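Children's Book and Gift Set Receiving Checklist
Roneo Books and Toys – Plullard Branch
Inspection date: Oct 20, 2022
Inspected by: Sewwandi Navaratnam
Reviewed by: Hui-mei Kan

Scope: boxed storybook sets, touch-and-feel board books, bath books and plush toys received from Khokhar Distribution. Items are marked Pass, Hold or Fail. Items marked Hold may not be placed on the sales floor until the comment has been closed by the reviewer.

Section A. Cartons and paperwork

A1. Packing slip matches the purchase order.
Pass. The slip lists 300 gift sets and 700 board books. Quantities agree with the order.

A2. Cartons free of crushing, tears and stains.
Pass, with comment. One carton of board books has a dented corner. The books inside are not marked.

A3. Batch number printed on each carton and legible.
Hold. The label on one gift set carton is smeared. Khokhar has been asked to supply the number in writing.

Section B. Board books and novelty books

B1. Corners rounded and free of sharp points.
Pass.

B2. Lift-the-flap pieces hold under a firm pull.
Fail for one title. In the Lasto farmyard book, the barn door flap came away at the hinge in two of the six copies tested. The title is withdrawn from display. See Section E.

B3. Touch-and-feel patches fully glued at all edges.
Pass. The lamb patch on page four sheds a little when rubbed. Shedding is within the limit in the branch manual, but the next delivery should be compared with this one.

B4. Mirror panels are plastic film, smooth, and cannot be lifted with a fingernail.
Pass.

B5. Sound buttons: battery door closed with a screw.
Pass. Screws were tight on all copies opened.

Section C. Plush toys in gift sets

C1. Seams hold when pulled by hand in both directions.
Pass.

C2. Eyes and noses are stitched, or are fixed and do not turn.
Pass. The rabbit has stitched eyes. The bear has fixed eyes, which did not turn.

C3. Age label sewn in and in agreement with the box.
Hold. The box states 3 years and up. The sewn label on the bear gives no age. The supplier is to confirm which wording applies.

C4. Ribbon or cord on the toy no longer than the branch limit.
Pass.

Section D. Packaging and waste

D1. Plastic bags around plush toys carry a suffocation warning.
Pass. The warning is printed on both sides.

D2. Ties, film and inserts removed from display copies.
Pass, with comment. A paper insert was left in one bath book and has been taken out.

D3. Bags and film placed in a closed bin, out of the reach of children.
Pass. Staff are reminded that this applies during story hour as well – the reading corner opens before unpacking is finished on most delivery days.
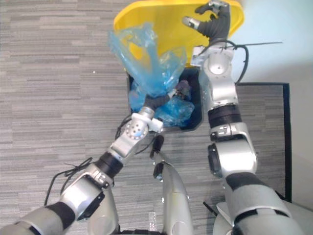
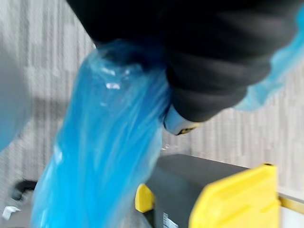 Section E. Actions

E1. Return all copies of the Lasto farmyard book to Khokhar with a copy of item B2. Responsible: S. Navaratnam.

E2. Obtain the batch number for item A3 and write it on the carton. Responsible: S. Navaratnam.

E3. Obtain written confirmation of the age wording for item C3. Gift sets remain in the stockroom until it is received. Responsible: H. Kan.

E4. Repeat the flap test on the next delivery in March, using copies from more than one carton. Responsible: H. Kan.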